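Visico is happy to share that side-by-side trials of its two newest grippers, Skorideo and Gatora, got going this June at our Frimpong workshop - and what a pleasure it has been to get them to work at last!
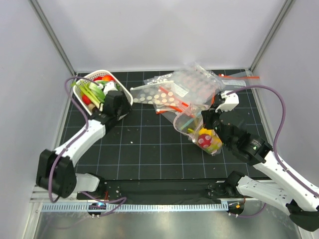 Visico Gripper Trials Team

Clear plastic bags are a fussy thing to take hold of, as are play vegetables in a basket, and we wanted plenty of both. Each gripper will make 200 picks over 12 days, with 4 controller settings to compare along the way. Results will go out to our customers in the fall, and we warmly welcome questions before then.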